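## 4. Setting Up the Wernham Water Softener

Section 3 covered where to put the unit and how to cut it into the supply line. By this point the bypass valve should be fitted, the drain hose run to a floor drain or standpipe, and the brine tank standing on a level floor within reach of the brine line.

Keep the bypass valve in the BYPASS position until step 7. The rest of the house can use water normally while you work.

**Caution:** Do not plug in the control head before the brine line is connected. The valve moves to its home position when it first gets power, and a loose line can let air into the injector.

### 4.1 Connect the brine line

1. Push the plastic insert into the end of the brine line until the collar sits flush.
2. Slide the nut over the line and hand-tighten it on the fitting at the back of the control head.
3. Give the nut another quarter turn with a wrench. Stop there. The threads are plastic.
4. Feed the other end through the hole in the side of the brine tank and connect it to the float assembly in the same way.
5. Fit the overflow hose to the elbow on the outside of the tank. It drains by gravity, so no part of it may run higher than the elbow.

The overflow hose and the main drain hose must stay separate. If they are joined with a tee, backwash water can run into the brine tank.

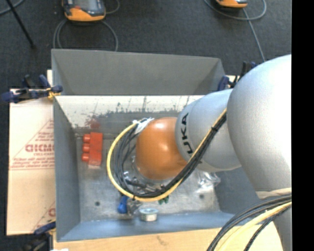

Mio Honda wrote that the insert had dropped out of the line while she was feeding it through the tank wall, and she only found it after the first regeneration had drawn no brine at all. Check for it at both ends before you tighten. If the tank level does not fall during a brine draw, a missing insert is the first thing to look for.

### 4.2 Fill and flush

6. Pour water into the brine tank until it stands 6 inches above the bottom. Do not add salt yet.
7. Open the nearest cold faucet. Turn the bypass valve slowly toward SERVICE and stop when you hear water entering the resin tank. Leave it there until the faucet runs without spitting.
8. Turn the bypass valve the rest of the way and close the faucet.
9. Look at every joint you have made. Wipe each one with a dry paper towel and look again after ten minutes.
10. Plug in the control head. The display shows a row of dashes while the valve finds its home position, then the time of day blinks.

**Note:** The first water through the resin may be pale yellow or brown. Run the cold faucet until it clears. Do not use the water for laundry before then.

### 4.3 Program the control head

Have your hardness test result at hand. If you are on a private well, test for iron as well.

11. Hold SET for three seconds. Use the arrows to enter the time of day and press SET.
12. Enter the hardness in grains per gallon. If your result is in parts per million, divide it by 17.1 first. For a well, add 4 to the figure for each part per million of iron.
13. Enter the number of people in the house.
14. Enter the regeneration time. The factory setting is 2:00 a.m. Change it if someone in the house works nights, as hard water passes through while the unit regenerates.
15. Press SET once more. The display now shows the gallons left before the next regeneration.

The reserve is set to 1,000 gallons at the factory. Small households can lower it from the installer menu (see Section 7).

### 4.4 Add salt and start a regeneration

16. Add pellet or solar salt until the tank is half full. Do not use rock salt, which leaves grit under the float.
17. Press and hold REGEN until the motor starts. A full cycle takes a little over an hour.
18. Stay nearby for the backwash, the first stage. Check that the drain hose is tied down and that the drain keeps up with the flow.

If an error code appears during the cycle, unplug the unit, wait one minute, and plug it in again. A code that comes back is listed in Section 8.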